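Home | Archive | Threads | Join | Search

[household-list] Re: Bulk order for the Bralon bathroom range

Zubaida wrote:

> Hi all, I've had the price sheet back from Bralon. If we get to 50 sets
> they'll drop the price to $39 a set, shipping included. Each set is
> a soap dish, two cups, a nail brush and a refill jar. Everything is
> 100 percent natural and they say it breaks down in a home compost
> heap at the end of its life. I know some of you have been burned by
> this kind of thing, but the samples are lovely and I think we should
> get in before October, when the price goes up. Can people reply with
> numbers?
>
> Zubaida Paracha

Put me down for none, for now, and let me say why before the list fills up with plus-ones.

First, "natural" tells me nothing. Petroleum is natural if you squint. I read the sheet twice and there is no list of materials on it. It says the finish is "plant-derived," which could mean linseed oil or could mean something cooked up in a plant of the other sort. I wrote to Bralon to ask which, and got back a very friendly paragraph about their values. I wrote again with the question on a line by itself. Same paragraph, slightly shorter.

Second, the compost claim. Some of you will remember the Tastico bags. They were sold to us as home compostable, and I have one that went into my heap three summers ago and came out last month with the logo still readable. When we complained, the answer was that our heaps weren't hot enough. Maybe so, but they are the heaps we have. If a thing needs an industrial plant to rot, then for me it's trash with a nicer label, and my town doesn't have an industrial plant. Does anybody's?

Third, and I know this one is unpopular: most of us already own a soap dish. I own three. The cup in my bathroom was a jam jar and it holds a toothbrush perfectly well. Buying a new thing to replace a working old thing is still shopping, and I don't see how the planet comes out ahead when I put a good jar in the recycling to make room for it.

Wood in a bathroom also needs looking after. My aunt had wooden cups and turned them upside down every night, and they lasted her for years. I tried the same with one from the Plirkari market and forgot about it for a week. Black ring on the bottom, and it smelled like a pond. Some people will take care of these things and some won't, and the price sheet is written as if everyone will.

What would change my mind:

- a list of what's in each piece, including the bristles and the glue
- the name of the compost test they used, and at what temperature
- whether we can buy the pieces one at a time
- a word on what happens if a cup splits in the first year

None of that is much to ask from a company that wants our money up front. I'm not accusing them of anything. It may be a perfectly decent product. But we have been a soft touch on this list, and I say that as the person who talked everybody into the Tastico bags.

As for the October deadline, I have yet to see one of these price rises arrive on schedule. If it does, I'll eat my words and pay the extra.

One last thing for those who do want in — please don't send checks yet. Wait until there's a written refund policy.

Faisal Bhutto

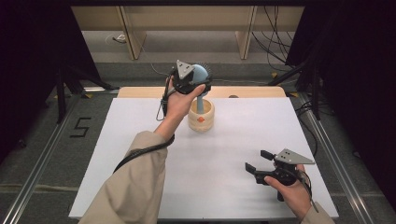

BUGTI, 24th May

P.S. If you need something for brushes to stand in, any cup with a bit of weight to it will do. Put a few dry pebbles in the bottom if it tips. I have spare jars, large and small, and anyone on the list can have them for nothing.

Comments (4)

marnie_k: My Tastico bag is still going strong too. I keep clothespins in it.

Zubaida P.: Fair questions, Faisal, and I've sent them on word for word. I still want my set though.

oldpump: Wiped mine with mineral oil twice a year and never had a black ring. It isn't hard.

R. in the valley: 100 times yes on the single pieces. I only want the nail brush.

Contact the list owner | Messages remain the copyright of their authors | Back to top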